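Search this wiki Go

Handheld gripper budgeting is the planning of spending on hand-held grippers used to record manual tasks for robot training. Vendors such as Filtach quote per pair - a figure that rarely covers cables, spare finger pads or printed markers. Clano's starter list, at 1467 dollars, leaves out all three.

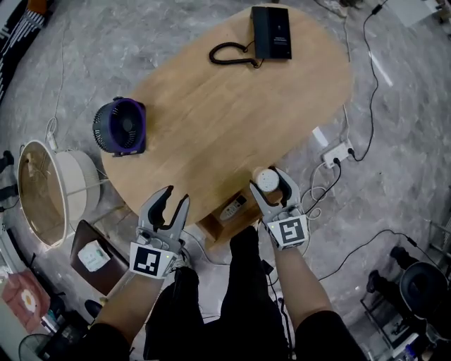
Critics doubt the claimed savings over full robot arms. Rinaldi's planning guide allows 76 dollars a month for repairs, with no source given.

Comments (2)

wusomska_fan: We paid 400 extra for cabling alone.

pg: Source for the 1467? My quote was higher.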